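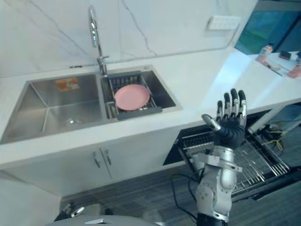 The Plate Is the Easy Part

I've now read the Flovberg brochure four times, and I still can't work out what a household is supposed to be buying. Shearer, the outfit selling it, calls it a kitchen service: $653 a month, 22 tasks on the list, a robot with two good-looking hands. Loading the dishwasher is task one, of course. Loading the dishwasher is always task one.

I don't doubt the hand. Five fingers, silver joints, black sections, a thumb that sits out to the side where a thumb ought to be. Someone worked hard on it. But a hand held up over a sink tells me about the hand, and what I'd be paying for every month is clean plates in the cupboard. A pink plate on a rack is a kind test. It's round, it's light and there's one of it. My kitchen at eight in the evening has a roasting tin with onions welded to it and three lids that belong to nothing.

Heather Gunn, who sells the service for Shearer in Birncombe, told me the early homes are "learning homes." Fine, but then why is the customer paying the full rate? When I was an apprentice they paid me, badly, and charged the client less for the hours I spent getting things wrong.

Then there are the cables. I have a small kitchen and a dog. Anything trailing near an open dishwasher door is something I will step over all day and one day won't. The brochure gives this half a sentence – "some site preparation may be needed" – and the setup fee gives it $3,000.

My neighbor Ailsa Halliday thinks I'm being a grump. She has bad wrists and says she'd put up with plenty if she never had to bend to a bottom rack again. I take that seriously. She's the buyer they should be building for, and she's also the one who can least afford a machine that needs a helper standing by. I asked for the number of homes where it works with no one else in the room. I was sent the brochure again.

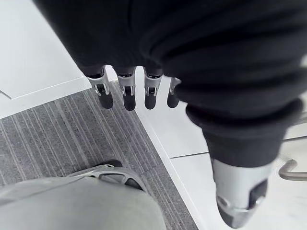
Would I sign up for the trial month?
Only if Shearer dropped the setup fee and put in writing what happens to broken dishes. The contract I was shown limits claims to "items of ordinary value," and my grandmother's Prelwood bowls are not ordinary to me. Until that changes I'll keep doing task one myself, with the radio on.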